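Build the dull robot first

Shared workshops should stop chasing clever robots and pick one boring job. Ours in Toledo picked stirring. The Jarketti build has taken 13 evenings and $386 in small parts, and I think it was money well spent.
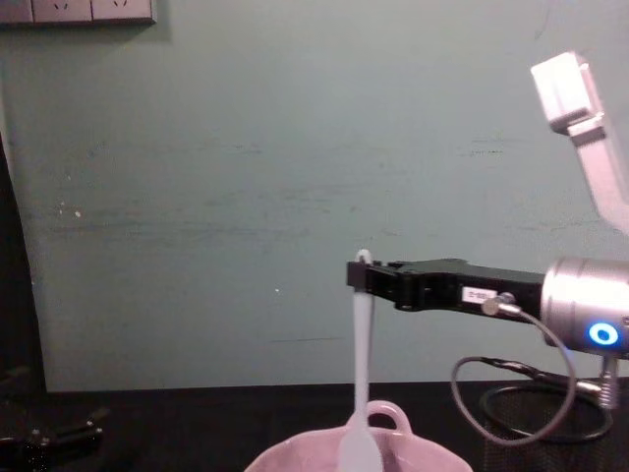 Mizanur Liyanage wanted it to cook a full meal. Nighat Memon argued for a spatula and a bowl, and she was right. Stirring teaches you grip, reach and where the cables go - the things that stop most home builds by July.

A second arm can wait its turn. Let one arm hold the tool, and leave the other gripper open until the first job is dependable.
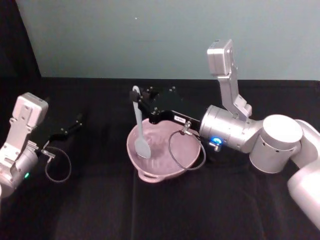
What it costs the rest of us

The bench is taken 4 nights a month. Members who complain should come and try it.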